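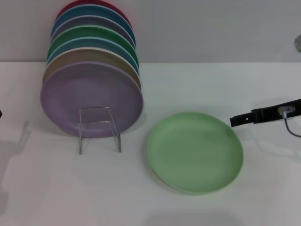
Última modificação da página: agosto, 16:40

Arquivo da lista > Manipulação > Garras e câmeras

Imprimir | Enviar por e-mail

Buscar nesta lista... OK

Assunto: Re: Comparação das garras Gorken e Trelora na tarefa dos pratos

Prezados,

Em resposta à consulta transcrita a seguir, informamos o andamento dos ensaios.

> Solicitamos esclarecer se a comparação será feita com o mesmo
> controlador e se a câmera de punho permanecerá ativa durante
> a aproximação.

O controlador é o Ninden nas duas configurações, sem alteração de ganhos. Cada garra executa 100 tentativas com o prato verde-claro deitado sobre a mesa branca, ao lado dos pratos em pé. Os dedos pretos e planos foram mantidos na primeira série.

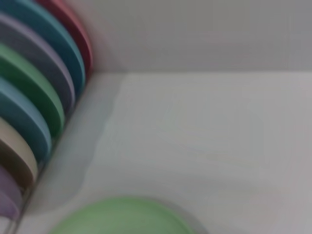
A câmera de punho permanece ativa. Com o braço em movimento, as bordas dos pratos perdem nitidez e a estimativa de pose passa a depender da câmera superior. O módulo Nel registrou 548 quadros descartados por esse motivo na primeira série. Propomos reduzir a velocidade de aproximação na segunda e repetir o cálculo com as 2 câmeras.

Pedimos que eventuais objeções ao procedimento sejam enviadas a esta lista até segunda-feira, ao meio-dia. Os registros da primeira série serão fornecidos mediante solicitação.

Atenciosamente,
Coordenação de Ensaios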